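Waschtag beim Sportverein Grunine

Die Trikots der Spielgemeinschaft Grunine/Karkeck werden seit dieser Saison zentral im Vereinsheim gewaschen. Vorher nahm jeder sein Trikot selbst mit nach Hause, und am Ende fehlten regelmäßig welche. Auf dieser Seite sammeln wir Bilder aus dem Waschraum, dazu ein paar Angaben für alle, die den Dienst übernehmen.

Stand: 13. Juli 2026

Rote Sachen und weiße Handtücher kommen getrennt in die Maschine. Bei roten Teilen mit weißem Besatz gilt: 30 Grad, auf links, kein Weichspüler. Die Trommel wird nur so weit gefüllt, dass oben noch eine Handbreit frei bleibt.

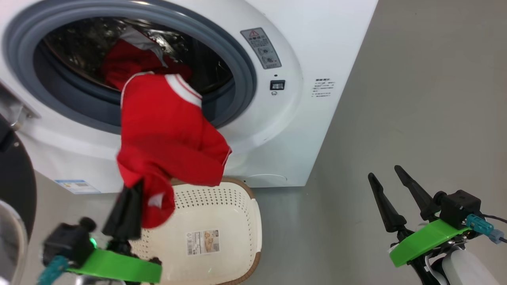
Nach dem Schleudern sollte die Wäsche nicht in der Trommel liegen bleiben, vor allem nicht über Nacht. Die Gummidichtung wird mit einem trockenen Tuch ausgewischt — auch unten in der Falte, dort sammeln sich Grashalme und Sand vom Platz in Karkeck. Die Tür bleibt danach einen Spalt offen.

Ein voller Satz besteht aus 14 Trikots. Wer aufhängt, nimmt bitte die Leinen im Hof und klammert am unteren Saum, sonst beulen die Schultern aus. Bei Regen geht es in den Heizungskeller. Der Trockner ist für Trikots tabu, die Nummern lösen sich sonst ab.

Waschmittel steht im Regal neben der Tür. Wir verwenden zurzeit Zirkex flüssig für Buntes, eine Kappe pro Ladung reicht. Bei Grasflecken vorher einweichen. Leere Flaschen bitte auf der Liste eintragen, bestellt wird immer zum Monatsende.

Weitere Bilder folgen nach dem Turnier im Juli.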